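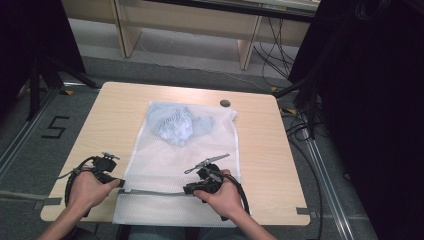 New guide to sanctions screening now in print

Sadeo has published the second edition of its handbook on sanctions and export controls for small trading companies. The new edition runs to 200 pages, 30 more than the first, and has been checked against the rules in force on 14 February 2022.

Most of the added material deals with freight forwarders and shared liability. Chapter 7 is new and covers goods that pass through a third country on the way to the buyer – a point many readers of the first edition wrote in about. The sample contract clauses have been moved to the back and can be copied for use within one firm.

The paperback costs $50. Subscribers to the Paju law series will get it with their April shipment and do not need to order it separately. Single copies can be ordered from the Zodthorpe office by mail or phone. An electronic version is planned, but no release date has been set. The index to the first edition does not match the new page numbers.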